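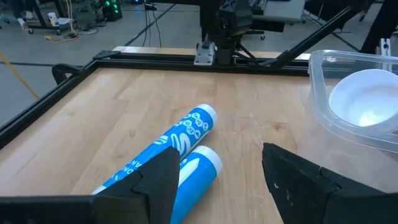

A reader in Curham wrote in to ask whether the Ventura gripper kit is worth 230 pounds when a pair of kitchen tongs costs rather less and has never once needed a firmware update. Fair question. I've had the kit since March and I still own the tongs.

For the money, Ilden will send you two black fingers, a wrist camera, a bag of bolts and a 26-page manual, four pages of which deal with the bolts. Fitting it took me an evening. The software found the camera first time and the fingers on the third, after I'd swapped two plugs that are the same shape and really shouldn't be.

My standard test is tubes on a bare wooden table, to go in a clear plastic box. Tubes are mean. They're smooth, they roll, and when two lie snug together the gripper has to choose. The wedge-shaped tips are the best thing about the Ventura, narrow enough to get down beside one tube without shoving its neighbour into the next parish. Over 10 tries with a pair lying side by side, it picked up the right one in seven. The old Valtcombe fingers managed two, and one of those was luck.

Complaints: the matt finish marks if you look at it sternly, the camera sees a great deal of its own fingers, and spare tips come only in pairs, under part number 2451, which the Ilden website denies all knowledge of. You have to ring.

Buy it if you already have an arm and some patience. My reader may prefer to wait for the sale.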